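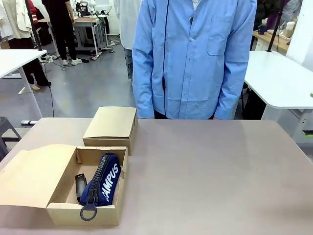 Wimcombe Gripper Comparison

The Wimcombe Gripper Comparison, usually shortened by those who took part to "the Wimcombe trials", was a series of side-by-side tests of robot grippers on everyday packing work. It was organised by Sharon Kimaro and Nadège Leclerc, and it is remembered fondly among people who build small robot arms, partly for its findings and partly for the patience with which they were written up.

Background

Kimaro had grown tired, as she wrote in her opening notes, of seeing grippers judged on wooden blocks and tennis balls, things that hardly anyone needs a robot to pick up. She wanted ordinary belongings in ordinary boxes, with all the zips, flaps and awkward corners that come with them. Leclerc, who had spent years fitting cameras to arms and knew how much a shiny surface could upset them, agreed to look after the viewing side of the work, and the two of them drew up the first list of tasks over a single long August.

Grippers and arms

Two grippers were put forward. The Unby was a plain parallel design with flat rubber pads, sturdy and rather slow, while the Nam had three curved fingers that closed gently around whatever they met. Both could be fitted to the same arm and were driven by the same controller, the Merari, so that any difference in the results could fairly be laid at the door of the gripper itself. Seul-gi Hwang wrote the controller settings and, to her great credit, kept every earlier version of them.

Tasks

The work was done on a tabletop with cardboard boxes that had lids joined along the back edge. Soft goods such as fabric pencil cases were to be lifted out of an open box and set down on the clear part of the table, and a lid was then to be closed without crushing the walls. A large ring pull on a zip counted as a fair place to take hold, although a team had to say beforehand that it meant to use it — a rule that caused a good deal of friendly argument. Small, glossy, dark objects were placed next to fabric ones in the harder rounds, as cameras often had trouble telling where one ended and the other began.

Each gripper was given 48 attempts at every task, with six practice runs allowed beforehand. A fixed camera kept watch over the table, and Marta Pasichnyk went through the recordings afterwards to settle any doubtful cases.

Results

The report, dated 16 December 2018, did not name an overall winner. The Nam did better with soft items lying at a slant against the side of a box, where its fingers could slip down into the gap, and the Unby was much the steadier of the two with lids. In-ho Yeo, who had come along chiefly to help with the arm, added a kindly and very thorough appendix on worn finger pads, and many readers have found it the most useful part of the whole report.

Later use

The task list has since been borrowed by several smaller groups, generally with boxes of their own choosing. Kimaro has asked only that they write down the height of the box walls, a detail that was left out of the first round at Wimcombe and had to be measured again later on.

See also

Parallel gripper
Bin picking
Camera calibration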